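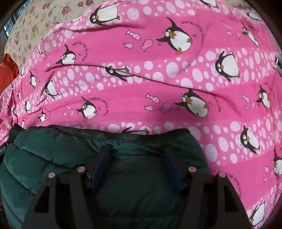
Nartey: I don't buy the claim that patterned cloth is harder for the policy. Depth of the pile matters more. Did you split the results by layer count?

Girby Forum > Manipulation > Deformables > Grasp point selection on stacked textiles

Posted by Anil Lobo, 19 August 2022

We use cookies to keep you signed in. Accept | Settings

Anil Lobo: Yes, they are split. The set is 2149 hand-held demos, wrist view only. On quilted outerwear over printed cloth the policy picks the wrong layer in 18 percent of trials. With plain cloth underneath it is 5 percent. Same operators, same finger pads.

groltix: What counts as the wrong layer? A puffer jacket compresses a lot before the pads meet. If you close too deep you get the jacket and whatever is under it.

Anil Lobo: Both cases count. Double picks are logged separately - I can post that table.

Nartey: Then you are mixing a perception error with a closing depth error. A busy print can't make the fingers go deeper.

Anil Lobo: It can if the predicted contact point shifts past the hem. We see that in the attention maps. I agree it is not proof.

Nukent: We ran something close in March with 2 seeds and saw no effect from print at all. Our camera sat higher, though. Please post the double picks before anyone cites the 18.

Nartey: Seconded. And fix the closing depth for one run.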